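Vasell phono stage hum, 2 channel setup

driftcoil
Finished recapping my Vasell phono preamp on Monday and now have a low hum in both channels. It tracks the volume control. Line inputs are silent at the same setting. Turntable is a Zurnham belt drive with the factory arm, ground wire attached to the preamp post. Cartridge is moving magnet. Hum drops if I lift the ground wire but a buzz replaces it.

ohmslaw_ken
Measure it before changing anything. If the fundamental is 60 Hz it is induced or a ground loop. If it is 120 Hz it is supply ripple, and I would look at the main filter caps first. Polarity and solder joints.

driftcoil
Mostly 60 with some harmonics. Filter caps measure fine in circuit.

m_tarrant
In circuit readings on those caps tell you very little. Pull one leg.

ohmslaw_ken
Agreed in general, but 60 Hz dominant does not point to a full-wave supply. Short the phono inputs with plugs and listen again.

driftcoil
Shorted: hum gone. So it comes in ahead of the preamp.

Xiuying Lu
Check how the arm leads are grounded. On the older Zurnham tables the left shield was tied to the arm tube at the tag strip, which makes a loop once you connect the separate ground wire. There should be one chassis connection. Remove the strap, then measure from the left shell to the arm tube. It should read open.

m_tarrant
Or move the table. A power transformer 2 feet from the cartridge will do the same thing and costs nothing to test.

driftcoil
Strap was there. Removed it, reads open now. Hum is down a lot. What remains changes as the arm moves toward the spindle, so m_tarrant may have a point about the transformer. I am also replacing the shelf the table sits on. New top so far:
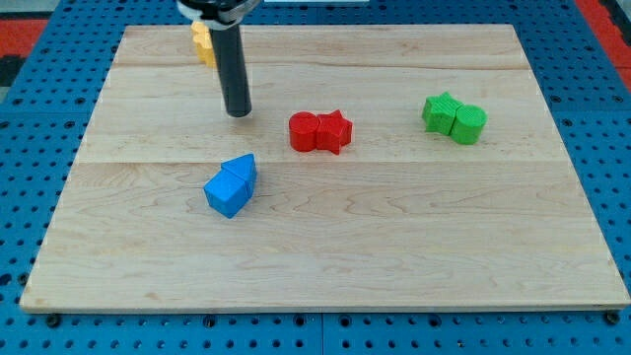 Maple top, bolts at the front corners.

ohmslaw_ken
The shelf will do nothing for hum. Footfall, maybe.

driftcoil
Understood, separate issue. Cable capacitance is 100 pF plus whatever the input has, if that matters.

Xiuying Lu
Not for hum. It affects the top end only. Hum that varies with arm position is usually the motor or a nearby transformer. Run the arm across with the motor unplugged and the preamp on.

m_tarrant
And rotate the preamp 90 degrees while you are at it. I still want to see those caps measured with a leg lifted.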